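# Drurnard word list

Spellings, glosses and sources for the Drurnard dialect survey. Version 2 of the list, October release.

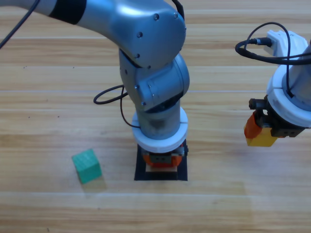

**Trirside Language Club, Dialect Section**

Read this before you quote the list anywhere. The first version got passed around with claims attached to it that I would not sign my name to, and a few of those claims are still in circulation.

## What is in it

One file, `words.tsv`, with 3,188 rows. Each row is a word or short phrase that somebody wrote down as belonging to Drurnard speech. I say "somebody wrote down" on purpose. A row means there is a written note. Whether people ever said the word in Drurnard is a separate matter, and for a good part of the list I have my doubts.

Columns:

| Column | Contents |
|---|---|
| `form` | spelling as found in the source, never tidied |
| `gloss` | meaning in plain English |
| `source` | `G`, `S` or `L` (see below) |
| `place` | village or farm, blank if the source doesn't say |
| `trust` | 0 to 3, my own rating |
| `note` | free text, often a complaint |

Tabs between fields, UTF-8, Unix line endings. Spreadsheet programs like to turn `may` and `march` into dates. Both are real rows, so import that column as text.

## Sources

- `G`: the Grabowska notebooks. Most of the list. Neat handwriting, good glosses, almost no place names. The compiler clearly loved old words and I suspect she kept some alive on paper well after they had dropped out of use.
- `S`: the Skandusmont school survey. Children were asked to bring words from home. Some brought words from the radio.
- `L`: letters to the club. Of the 27 letters, 19 had something usable. The rest argue about where the parish boundary runs.

Where two sources give the same word with the same meaning, I kept both rows. Please don't add them up and call it two witnesses. The school had a copy of the notebooks.

## The trust column

0 means I think the entry is a mistake or a joke. 1 means one source and nothing to back it up. 2 means there is a place name or a sentence showing the word in use. 3 means I have heard it said by someone who grew up there and who didn't know I was listening for it.

There are very few 3s. One reader wrote to say this was too strict. Maybe it is, but "my grandmother would have said that" is a 1, and it stays a 1.

## Things I would not do with this file

Don't draw maps from it. Nearly half the rows have a blank `place`, and the filled ones follow where the school bus went.

Don't use it to show that the dialect is dying, or that it's thriving. Both have been tried with version 1. The list has no dates for individual words and can't tell you either way.

The supposed Norse layer rests on a handful of spellings, most of them rated 0 or 1. I have left them in so people can check. `skellow` in particular looks to me like a misreading of `shallow`, with a gloss made up afterward to fit.

## Changes from version 1

- Restored original spellings that had been "corrected"
- Split the old `origin` column into `source` and `note`, and dropped every etymology that came without a reference
- Removed the pronunciation column, which was guesswork

## Corrections

Send the row, your proposed change and where you got it. A page reference or a recording is best. Family memory is welcome and goes in `note` with your initials if you want them there.

Free to reuse with credit to the club. Keep the `trust` column attached if you pass the file on.

Maintained by Hanna Witkowska.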